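How long does sourdough starter keep in the fridge?
Flor Rivadeneyra
I'm going away for 33 days and can't take it with me. Will it die if it isn't fed?

Wilson Ríos
It should be fine. Feed it, leave it out for an hour, then put it in the back of the fridge with the lid loose.

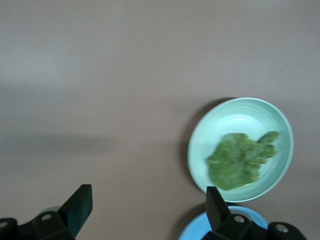 When you get home, pour off the gray liquid and feed it twice a day until it doubles - mine took three days.

Bouchra Benjelloun
Just freeze some. Works for me.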